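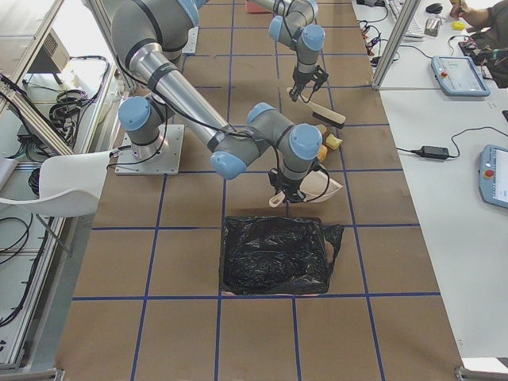
Bradley Lockwood wrote under my last thread that sowing in squares is only for people with very small gardens, and that a normal allotment needs rows. I thought about it for the whole evening and I want to answer properly, so this will be several posts.

My allotment is at Vekdale, on the lower side where the water stays after rain. The bed I speak of is 2 metres by 4. For Bradley this is perhaps small. For me it is the biggest piece of ground I ever had.

In my first year I made rows, as my grandfather did. Carrots, beetroot, onions, one long row of each. In June everything was ready in the same week and I was giving beetroot to people in the bus queue.

With squares I sow one square, wait two weeks, and sow the next. When a square is finished I put something else in it the same day, usually spinach or a late lettuce. The bed is never bare for long and I don't need to dig the whole thing at once.

Also I can reach. I put one plank across the middle and from there I weed both halves without stepping on the soil. With the rows I was always walking between them, and the ground became like a road. 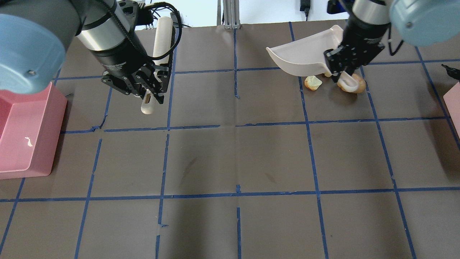 The squares do not need to be perfect, and I say this because many beginners lose their whole first Saturday on measuring. I marked mine with string and tent pegs. Even on a flat table, with blue tape on brown paper, the lines go a little wavy when you lay them by hand, and you can still tell very well where one square stops and the next one begins. Garden string over lumpy clay will be worse than that. The carrots have never complained to me.

What does matter is the distance between plants inside the square. My mistake was to be generous. I put sixteen radishes where nine would grow nicely, and I got a lot of leaf and some thin pink roots. The packet usually tells the spacing, you only have to believe it.

Zamfira Ciobanu asked about potatoes. No, I don't put them in squares. They push everything aside and when you dig them up you destroy the neighbours. Mine go in old sacks by the shed. Squash also not, it will cover the whole bed by August and climb the fence.

Kalliopi Tsakiris does it half and half — rows for onions and leeks at the back, squares for all the fast things in front. I think this is the best plan for someone who already has rows and does not want to change everything in one winter. Bradley, maybe this one is for you?

About seed. I order from Mavromatis and they sent me a mixed box with 290 seeds of beetroot in one bag, so it will last me years. I keep it in a biscuit tin on the cold side of the kitchen. Old parsnip seed I throw away, it hardly comes up in the second year.

For compost I put a bucket on each square when I empty it, and mix it only in the top few centimetres. I used to dig it in deep. My back is happier now and I don't see any difference in the vegetables.

My plan for this year, written January 2026, so you can laugh at me later: broad beans first, in the corner nearest to the path. Then radish, spring onion, and a square of turnips for my neighbour. One square I will leave for flowers, probably marigold. The wet end gets celery, if I can raise it from seed. I have failed at this before.

If somebody has grown celery on heavy clay, please write how you did it. I have started the seed too late each time, I think, and then the slugs came.

Contact | © Belmiro Bragança | Back to top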